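The Greeter

1. Before Lunch

Veronica Grecu had maintained Elari for six years, and for most of that time the only people who wrote to her were people whose screens had gone black.

Elari was the login screen on Lodska, a small Linux distribution put together by people in several countries who had mostly never met. It drew a background, a list of users and a box for the password. When it worked, people looked at it for two seconds and forgot it.

The message that came in February was different. It was from a man at Van Rooij, a company that ran 758 library computers on Lodska. He wanted to know why the clock on the login screen was wrong.

She asked how wrong. He wrote back that it was 12 minutes slow on every machine, and only before anyone logged in. After login the time was correct.

Veronica read this twice. She opened the source file for the clock, which was 51 lines long. She had written all of it. It asked the system for the time and drew the answer. There was no place in it for 12 minutes to hide.

She asked him for the logs and went to make a sandwich.
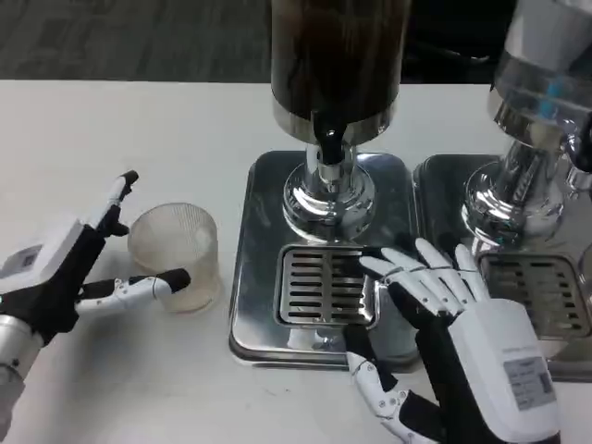 2. The Logs

The logs were clean. Elari started, loaded the theme, read the user list and waited. She set up a virtual machine with the same release and the same packages. The clock was right. She left it running through the afternoon and it was still right.

"Which theme are you using?" she wrote.

"Brisari," he answered. "It came with the machines when I took over. I can send you the folder."

She knew the name. Brisari was an old theme, a gray hillside with a thin white font, and it had been dropped from the Lodska repository before she became maintainer. She had not known anyone still used it. She unpacked the folder and found the background, the font, the layout file and a short script she did not recognize.

The script read the time, took 12 minutes off it and passed the result to the clock. Over the subtraction somebody had left a comment.

"Closing time. Do not remove until they stop locking the doors early."

There was no name on it. The file's date was older than her first commit to the project.

She copied the comment into an email and sent it to the man at Van Rooij without adding anything.

3. The Reply

He did not answer until the next morning. He had asked at the oldest branch, he said, and a woman at the front desk remembered. Years ago there had been a manager who liked to start shutting down early and went by the clock on the computer at the desk. Then one winter he had started leaving later, and people who came in after work had been able to get their books.

"Is he still there?" Veronica wrote.

"No. Retired a long time ago."

"Do you want a patch?"

It took him a while to reply to that one. She fixed a spelling mistake in the German translation and closed two old reports.

"Yes, please," he wrote. "People are missing their buses."

She deleted the script, pointed the layout file at the system clock and tested it on the virtual machine. The hillside came up with the right time over it. In the commit message she wrote "Brisari: remove clock offset, no longer needed," and under that she pasted the old comment in full. Then she sent him the new folder and logged out.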